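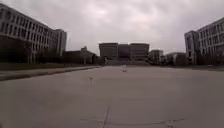
The plaza under cloud, August.

steltell-weather

Hi! I keep a little weather diary and finally typed it up as a CSV, so have at it. It holds 362 rows, one per day, with sky, wind and rain columns. The sky column is just my own words ("milky", "lid on", that sort of thing) — I never learned the proper cloud names.

Rain is in millimeters. Blank means I forgot to check the gauge, so please don't read it as zero.
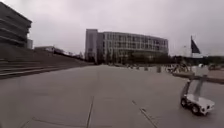

Another gray one, logged as "lid on".

Floarea Hodoroagă fixed my date formats and wrote the loader. Run load.py and it prints the first 2 rows.

Last update: January 2018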